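Romwood Hand Controller Kit
For showing picking tasks to a robot arm by remote control

Kit with one controller, right-handed: £549
Left-handed version: same price, made to order
Second controller added to an existing kit: please ask

The Romwood kit lets a person drive a robot arm and its gripper from a chair and records what they do, so that the same task can be taught to the arm later. It is made for labs and small workshops that already own an arm and want to collect demonstrations without building a control desk first.

The operator holds the controller in one hand. Moving the hand moves the gripper, turning the wrist turns it, and the trigger under the first finger opens and closes the fingers. A foot pedal connects and disconnects the arm. With the pedal up, the operator can move their hand back to a comfortable place and the arm stays where it is. Most new users forget the pedal for the first few minutes and then stop thinking about it.

What you get

Hand controller with 4 m cable
Foot pedal
Base unit with power supply (UK or EU plug)
Table stand for the base unit
Kusen recording software, one licence, no yearly fee
Printed setup guide

The arm, gripper and cameras are not supplied. You will need a computer with two free USB ports and a wired network connection to the arm's own control cabinet.

Specification

Position updates: 100 per second
Movement scaling: full, half or quarter
Trigger: proportional, with adjustable end stop
Controller body: moulded nylon, wipe clean
Warranty: 22 months, including the trigger spring
Lead time: normally in stock, except in February when we close for stocktaking

Recording

Kusen stores the arm's joint positions, the gripper opening, the pedal state and up to three camera views on one clock. Each attempt is saved as its own folder. Press the side button once to start an attempt and again to end it. Holding the button down marks the attempt as spoiled. We suggest keeping the spoiled ones in a separate place, as some customers have found a use for them later on.

Playback is at normal or half speed. You can trim the start and end of an attempt but you cannot edit the middle. If the middle is wrong, record it again.

Scaling

Full scaling suits long moves, for example from one bin to another. Half is the setting we use for most picking. Quarter is slow and tiring over a whole morning, but it is the right choice for the last part of a grasp on something thin or lying close to a wall. The setting can be changed with the thumb wheel while the pedal is up. It can't be changed in the middle of a move.

Choosing objects for a picking task 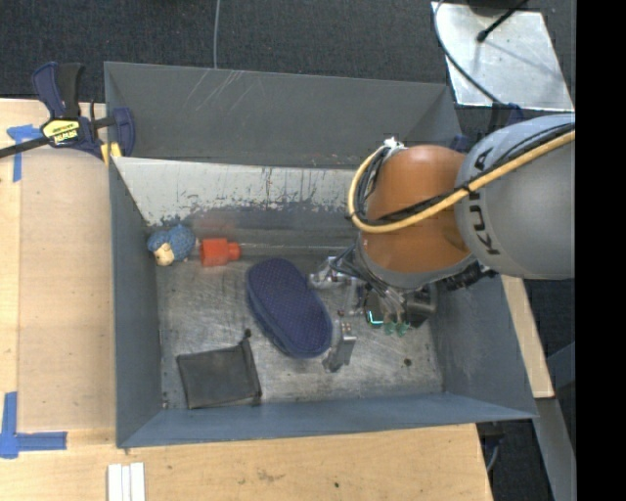 A good first set of objects mixes shapes and surfaces, and it should be small enough that the operator can learn every item. Desta Tsegaye, who writes our setup guides, starts people on things that behave differently between the fingers. A blue plush sheep gives way when it is gripped, and an oblong case with rounded ends has to be taken squarely across its body. A flat fabric pouch is harder, and we would leave it until the operator is happy with the trigger. Put some items in the corners as well as out on the open floor of the bin, and clamp the bin down before you begin. Tape marks on the table are useful if the bin has to come off for cleaning.

Change the layout between attempts. A set of recordings in which everything starts in the same spot teaches the arm very little about finding things.

Which arms does it work with?

The base unit sends position targets over the network, and most arms with an open control interface will accept them. Tell us the make, the model and the age of the control cabinet before you order. Sumeya Ayele in technical sales will check it against our list and tell you if an adapter is needed. The Viltilum adapter for older cabinets is sold separately.

Safety

The pedal is not an emergency stop. Keep the arm's own stop button within the operator's reach and keep other people out of the working area while the pedal is down.

Spares

Trigger spring, pedal cable, thumb wheel cap and stand feet are kept in stock. Please quote the number on the underside of the base unit when ordering.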